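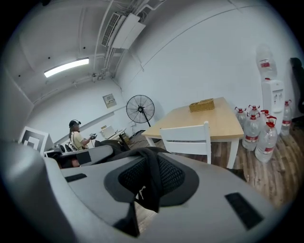 Learning to Lead Close to Home

When the director of the Grernwood Mentoring Exchange talks about how the program got going, she starts with her own first year in charge of anything. She was running a small after-school center in Pranden, she had a staff of 3, and she had no idea whom to call when the furnace quit and the grant report was due on the same afternoon.

"I had plenty of people above me who would have helped," she says, pouring us both a second cup of tea. "But I didn't want to look foolish in front of the people who had just hired me. What I wanted was somebody from a different outfit altogether, a few years further along, who would let me ask the silly questions."

The Exchange grew out of that wish. It pairs new managers at local nonprofits with more experienced ones from other organizations, and it asks them to meet for an hour every other week, from September through the spring. The first group came mostly from Pranden. The current one has 48 people in it, and they come from as far out as Brorkstead, a good 40 minutes by car if the bridge is clear (and it often isn't, she adds with a sigh).

I asked how the matching works, expecting to hear about a questionnaire or some kind of scoring. There is a form, she told me, but it's short, and she mostly uses it as an excuse to phone people up.

"You learn so much more in a phone call. Someone will write down that they need help with budgets, and then you talk for a while and what they really need is to learn how to tell a longtime employee something hard. We had to rematch a few pairs in the early days because I'd gone by the form. I don't do that now."

Money has been steady, if never generous. The Ruppert Fund covers the rent and one part-time salary, and each organization pays up to $200 per person, depending on its size. Mentors aren't paid, though they do get a very nice supper at the end of the season, and she is proud of the pie.

She is less sure what comes next. Brorkstead would like a group of its own, with its own coordinator, and she can see the sense in it, even though she would miss having everybody together. "I keep going back and forth," she says. "Some of our best pairs have been a town person and a country person who would never have met otherwise. But it's a long drive home in the dark, and I'm not the one making it."

Applications for the next group close on 17th April. New managers can apply on their own, without a letter from their employer, and she hopes that anyone who is hesitating will just call the office and have a chat first.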